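Sorting table opens at Ullham hall

July 10, 2020

A sorting table for drink containers has been set up at the Ullham community hall. Residents can drop off bottles and cans during opening hours and place them in fabric bins marked for bottles, plastic and cans.

Organiser Adebayo Omoregie said 3242 containers came through the hall in May, most of them in mixed bags that had to be separated by hand.

"If people sort as they come in, the line moves faster," he said.

Crushed cans are accepted. Lids should be taken off at home. The hall is on Gosturen Road and drop-off is limited to 50 containers a visit.
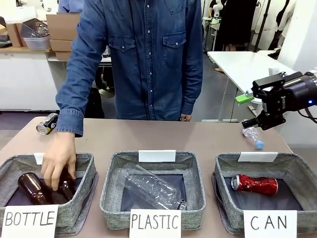
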